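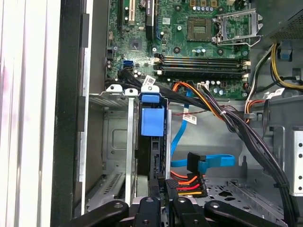 Refurbished desktop tower, stripped base unit
Sold by Clovden, stock number 769

Overview
A full-height desktop tower in a black outer shell, supplied as a base unit for rebuild, spares or bench training. The unit includes chassis, motherboard, power supply and internal cabling. Processor, memory and hard drive are not included and must be ordered separately. Price per unit is $202, excluding shipping.

Stock comes from office clearances handled by Mallport. Each tower is opened, cleared of dust and checked against the list on this page before it goes on sale. Cosmetic grade is B: scuffs on the shell are to be expected. Side panels are supplied with every unit and are packed separately from the chassis.

Motherboard
Green full-size board, horizontal memory slots when the tower is viewed from the open side. The CPU socket uses a hinged metal retention frame with a lever. The socket is shipped bare, and we fit a plastic cover before packing. Do not remove the cover until the processor is ready to be seated. Socket contacts bent after delivery are not covered by the warranty.

Four memory slots, black, with white retention latches at both ends. Modules must be fitted in matched pairs. Open both latches fully, align the notch and press evenly until the latches close without help.

Two blue SATA ports sit one above the other at the edge of the board. White and black expansion slots are provided for add-in cards. Cards are not supplied.

Power supply
Metal housing with a perforated grille. The main lead is a bundle of yellow and black wires running down the side of the board. The supply is tested under load for 3 hours on a Zeng bench tester before listing. It is not a modular unit, and the leads cannot be removed without opening the housing — which voids the warranty.

Working position
Lay the tower on its side with the open face upward before any work on the socket or memory. The work surface should be flat and free of screws, as the rubber feet are on the bottom panel and give no protection in this position. Leave enough clear bench beside the chassis to set down a drive with its leads attached.
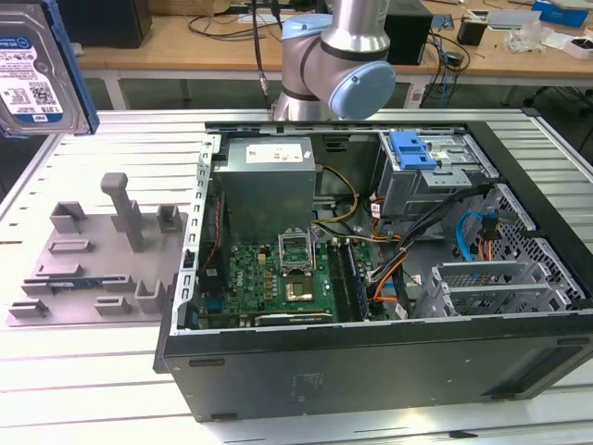
Drive bays and cabling
The metal drive cage is released by a blue plastic latch. Stacked metal bays with perforated faces occupy one corner of the chassis. SATA data cables are supplied in black and blue. Power for the drives is carried on a connector with red, yellow, orange and black wires.

Some cables carry a white barcode label. These labels are from the earlier assembly and have no bearing on our stock numbers. They may be removed.

To fit a hard drive:
Disconnect the power cord and hold the power button for a few seconds.
Fit the drive into its blue frame, label side up.
Slide the frame into the bay until it clicks.
Connect the data cable first, then the power connector.
Check that neither plug is under tension with the cage closed.

Both drive connectors are keyed with an L-shaped tongue and go in one way only. The plugs are a tight fit on a new drive. Push on the plastic body of the plug and never on the wires, and keep the plug square to the drive as it goes in.

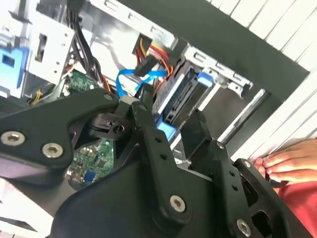 A plug that enters at an angle can crack the tongue, and the drive is then scrap. If the data cable will not reach without pulling, reroute it under the power bundle before trying a longer one. Replacement data cables are stocked under part number 295, in straight and right-angle versions.

Compatible parts
Jumo drive frame, blue, sold singly.
Jumo memory kit, matched pair.
Clovden screw pack for expansion cards.
Thermal paste, single-use sachet.

Processor compatibility depends on the board revision. Send the revision code printed on the board to Nandini Chowdary in parts support before ordering a processor. Orders placed without a confirmed revision can be exchanged but are subject to a restocking fee.

Warranty and returns
Ninety days on the motherboard and power supply. Cables, latches and drive frames are treated as consumables. Returns need a reference from Tarek Ait Ali at the returns desk and must be sent in the original carton with both foam end caps.

Page last revised 9th January. The next batch is due in September, and quantity orders can be reserved now through the sales office.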